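Stolla is getting back together, and I get to be the one to tell you!

Hi, it's me, the person who runs the Stolla news desk over at Brendard (okay, the desk is my kitchen counter). You've seen the gossip. You've seen that blurry airport video everybody was sharing. So let me clear it up: yes, all 6 original members are back, yes, they're speaking to each other, and yes, there's a tour.

It starts in June with 2 nights at the Kaimal Theater, then goes on to 9 more cities. Tickets go on sale Thursday at 9 a.m., and fan club members get first crack at them the night before. Please check that your login still works. I forgot mine last time and ended up in the balcony behind a pole.

Now, the breakup stories. I've read the one about the fight over the bus, and the one about the secret wedding in Grevow, and I'm not going to touch either of them (I like my job). What I can say is that the band spent the winter in Grevow writing songs, and they came home with 20 of them. I've heard four. I cried at one, in a parking lot, with a burrito in my lap.

There's no album date yet, so please stop asking my mother. She doesn't know either!

Reporters who want interviews can write to the Brendard press office, and we'll get back to you as fast as we can. Put "Stolla" in the subject line or it goes into the pile with the coupon emails.
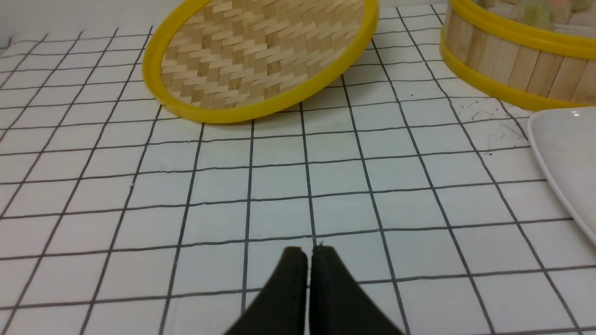
Photo passes for the Kaimal shows are a separate request, so send those in their own email, with the name of your outlet and which night you want.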